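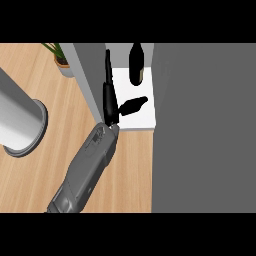 Floating floor movement, pinned on one side: how much gap on the other?

I'm trying to settle the perimeter gap for a floating engineered floor before I order transition trim. Room is 460 square feet, 19 feet across the width of the planks. Product is Herodbridge three-layer plank on Zukadine foam underlayment over a slab. My shelf unit is a base cabinet with books in it and weighs a lot. The instructions ask for a half-inch gap at all vertical surfaces and say nothing about heavy furniture. If the cabinet holds that side of the floor still, does all the movement go to the opposite wall? And if so, is half an inch there enough?

slab_and_sleeper

Yes, all of it goes to the free side. A floating floor moves outward from wherever it is held. With nothing heavy on it, the still point ends up somewhere near the middle and each edge gets about half the total. Put enough load along one wall and the still point moves to that wall.

Across-the-width movement is width times coefficient times change in moisture content. For a three-layer plank you need the manufacturer's coefficient. Don't use the table value for solid oak, it will be far too high. What does the data sheet say?

evelien_boersma

The sheet gives 0.0006 per inch of width per percent change in moisture content. I have no moisture content figures for the house, only relative humidity from a logger. 2,466 readings so far, covering winter and part of spring.

slab_and_sleeper

19 feet is 228 inches. Say the floor sits at 6 percent in the heating season and 10 percent in late summer, so a change of four points.

228 x 0.0006 x 4 = 0.547 inch

Free on both sides, that is a bit over a quarter inch each and the half-inch gap is fine. Held at one wall, it is 0.547 at the other and the gap is short. That assumes installation at the dry end. If you install in the middle of the range, only half of that is expansion and the rest is shrinkage.

Umut Erdem

I disagree with the premise. I have lifted plenty of these floors and have yet to find one that was truly held by a bookcase. Foam underlayment shears. The cabinet rides along with the floor. What holds a floor is a screw through it, a doorstop fastened into the slab, a kitchen island anchored through the planks, or door casing that was never undercut. I would worry about those four and leave the cabinet alone.

slab_and_sleeper

It depends on the load. A bookcase, fine. A run of full base cabinets with a stone top is a different case, and it is the one most manufacturers exclude in writing. Evelien, is the cabinet fastened to the wall?

evelien_boersma

Fastened to the wall studs with two brackets at the top. Not fastened to the floor.

Umut Erdem

Then the floor has to slide under the feet. How much friction there is depends on weight and on what the feet are made of. Hard plastic glides on a factory finish will slide. Rubber pads won't, and they may also stain the finish.

Dirk_VD

Simplest answer: don't put the floor under it. Set the cabinet on the slab, on blocking the same height as floor plus underlayment, and run the planks up to the front with the normal gap. Cover the gap with the toe kick. The floor is then free on every side and the width it has to move over is smaller as well. I do this on every fixed unit.

The drawback is that if the cabinet ever goes, you have bare slab. Keep a box of planks from the same lot.

evelien_boersma

I had considered that. My objection was the landlord-type argument that the floor should go wall to wall. But I own the house, so it doesn't carry much weight.

siebe.h

Two points on the arithmetic.

First, 10 percent for summer is high unless the house has no cooling. If the logger shows indoor humidity staying under 50 percent, equilibrium moisture content is closer to 9. That gives three points and 0.410 inch, and half an inch is enough even with one side held.

Second, the coefficient on the sheet is probably an average for the product line. Thicker wear layers move more. Ask which plank was tested.

slab_and_sleeper

Agreed on the first. The logger has no summer data yet, though, so the upper figure is a guess whichever of us makes it. I would rather cut the gap for 10.

siebe.h

Fair. There's no penalty for a wider gap so long as the baseboard covers it.

Ans Van Rooij

There is some penalty. If the gap is wider than the baseboard is thick, the floor can shrink out from under it in winter. Measure the baseboard first. Mine was thinner than the gap I had planned and I had to add shoe molding to the whole room. Nail the shoe to the baseboard and never into the floor.

Also check the slab. All of the above treats humidity in the room as the only source of moisture. We had a house in Standadow where the room air was dry all year and the planks cupped anyway, from below. The Adjei pin meter showed the bottom layer wetter than the top by up to three points. A vapor barrier under the foam should have been there and wasn't.

evelien_boersma

The Zukadine foam has a film on one side. Is that sufficient?

Ans Van Rooij

Only if the seams are taped and the film turns up at the walls. Read the sheet for a permeance figure. If there isn't one, lay separate poly sheeting first. And test the slab before you lay anything.

evelien_boersma

Updated plan, 29 August 2019:

Cabinet on blocking, planks stopped short of it, gap under the toe kick.
Five-eighths gap at the opposite wall, half an inch at the ends.
Door casings undercut, doorstop moved from the floor to the baseboard.
Separate poly under the foam, seams taped.
Slab test before the planks are unwrapped.

I have written to Herodbridge to ask which plank the coefficient came from.

Umut Erdem

I still think the five-eighths is unnecessary once the cabinet is off the floor. It won't hurt anything if your baseboard covers it.

Dirk_VD

Leave the logger running through next April. A full year of readings will tell you more than the data sheet.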